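People keep writing to me with the same handful of questions after the Grirell talk, so I'm putting the answers in one place. I'm one half of the team (Halldóra Hedegaard is the other half, and she does most of the math). If yours isn't covered, send it along and I'll add it when I get a minute!

## What is Grirell, in plain words?

It's a way of teaching a robot arm to pick things up using only the camera on its wrist. There's no overhead camera and no depth sensor. Most systems decide on a grasp from far away and then commit to it. Ours keeps asking "am I lined up yet?" the whole way in, and it's allowed to change its mind until the fingers close.

We call that little question the alignment score. It's a number the network puts out for every new picture, and the arm just moves in whatever direction should make the number go up. Simple idea, annoying to get right.

## Why cups and tumblers?

Because they're mean! A tapered cup has a different width at every height, so if the fingers come in too high or too low the grip changes completely. Boxes forgive you. Cups don't. Kolbrún Sveinbjörnsson, who ran our first round of tests, wanted to start with blocks and I talked her out of it, and she reminded me of that for most of August.

## What does the robot see on the way in?

Pretty much its own fingers and whatever is between them. I like that the fingers are always in view, since the network gets to compare the target with the gripper directly and we don't have to tell it where the camera is mounted.
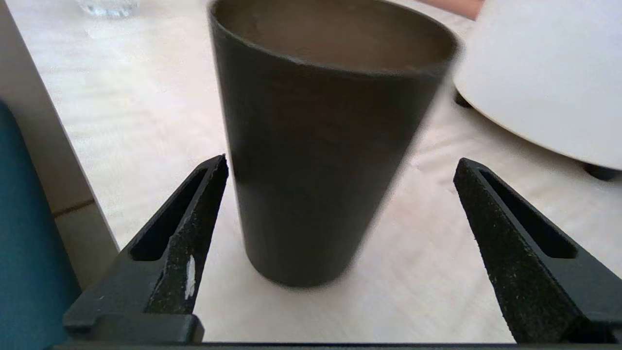 *Wrist view with the olive-brown tumbler between the fingers.*

Two things matter most to the score in a view like this one. The first is where the lower part of the cup sits relative to the two fingertips. The second is the rim, and whether you can see the inside wall, which gives a decent hint about how the camera is tilted relative to the cup. We never labeled either of those by hand. We found out by blocking parts of the input and watching the score fall over.

## Doesn't the clutter in the background confuse it?

It used to, badly. Our first version would get distracted by anything pale and round near the target, and clear glass was a nightmare. The fix was to train on pairs of pictures where the target stays put and the stuff behind it changes, and to punish the network whenever the score moved. Crisóforo Camacho came up with that one over lunch. It helped more than anything I'd spent the spring on, which stung a bit.

Clear objects as the *target* are still hard. I don't have a good answer there yet.

## How much data did you use?

236 demonstrations, all done by hand-guiding the arm. Each one gives us lots of pictures, and we get the bad examples for free by nudging the arm off course and letting it record the way back. We trained 5 copies of the network with different random seeds, and the numbers in the paper are averaged over those.

## Is 236 really enough?

For cups on a table, yes. For your whole kitchen, no way. We tried training on half the set and the method got noticeably jumpier in the last bit of the approach, where it would hover and dither without ever closing. Going the other direction, I suspect more variety would help a lot more than more of the same, but we haven't run that test, so please don't quote me on it.

## How fast does it run?

The score updates 8 times a second on the desktop in our lab. That's slow enough that you can see the arm "think," and visitors either find it charming or want to reach in and push it along. Jytte Þorgeirsson is working on a smaller network that should be quicker.

## What goes wrong most often?

The sneaky one is closing too early. The cup looks centered, the score is high, and the fingers are still a little short of where they should be. Judging distance from one camera is tough when you don't know how big the cup is. We ask for 2 high scores in a row before closing now, and that catches plenty of these but not all of them.

Dark cups are the other headache. Black fingers plus a dark cup in dim light and the edges sort of melt together. Bright, even light on the table helps a ton.

## Can I use this with a different gripper?

Maybe! It should work with any two-finger gripper as long as the tips stay in view, but you'll need to collect new demonstrations because the network has learned what *our* fingers look like. A-yeong Jeon tried swapping in shorter fingers without retraining, and the arm stopped well shy of the cup every single time.

## Where's the code?

Being cleaned up. The training part is in decent shape, and the robot control part is full of comments I'd like to delete before strangers read them. Same goes for the demonstrations, which will be posted alongside it.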